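**Plorwood on Android: is the winter even survivable?**

**mossbucket**
I'm 133 days into my third Plorwood save and winter has killed me again. Same as the last two runs, I had the cabin, the smokehouse, a decent stack of firewood, and then the cold snap comes and my food is just gone. I play on an older phone with the difficulty on normal. Is there some trick to this or am I just bad at it?

**tinroof_tess**
You're not bad, the first winter is rough on everybody. What got me through was moving down to Cenddale before the river freezes. The map makes it look like a long haul but the trader stays there all winter and he'll take pelts (even the ragged ones!) for dried fish. I got 285 coins for a pile of junk I'd been tripping over since spring.

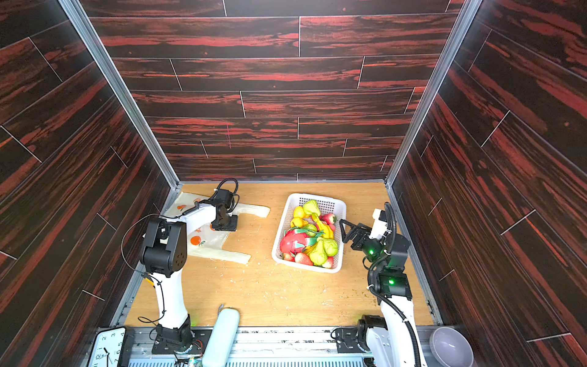
Can you move to Cenddale without losing your cabin?

The cabin stays yours as long as you leave the stove banked and the door barred. Your crops will die, but they were going to die anyway.

**gruntled88**
Gotta disagree with tess here. Cenddale is a trap if you haven't done the Filali quest first. The trader doubles his prices once the snow starts unless Filali's people like you, and by then you're stuck on the wrong side of the river. I stayed home, dug the root cellar two levels deep and ate turnips till the thaw. Boring? Sure. Alive, though.

**tinroof_tess**
He never doubled anything on me and I've skipped Filali every single run. Are you on the old version maybe?

**gruntled88**
Whatever came out in July. Could be they changed it, I don't read the patch notes.

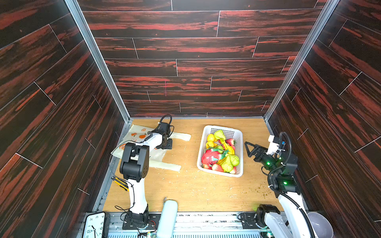
Anyway, the cellar. Put it on the north side of the cabin and don't store meat next to the roots or the rot spreads. I lost 6 sacks that way before I figured out what was going on. Shelves first, then sacks, then close the hatch and leave it alone, every time you open it in a thaw the temperature jumps.

**mossbucket**
Wait, rot spreads?? I've been throwing everything into one big pile. That would explain a lot.

**cletetti_fan**
Came here from Cletetti, which I still think is the better game, and the food works almost the same way. Keep 2 piles at the very least. Also turn off auto-eat, it goes for your best stuff first.

**gruntled88**
Cletetti is a farming game with one wolf in it.

**cletetti_fan**
It's a pretty mean wolf

**mossbucket**
OK, auto-eat is off and I'm digging the cellar tonight. If I run out of turnips I'm heading for Cenddale and blaming tess.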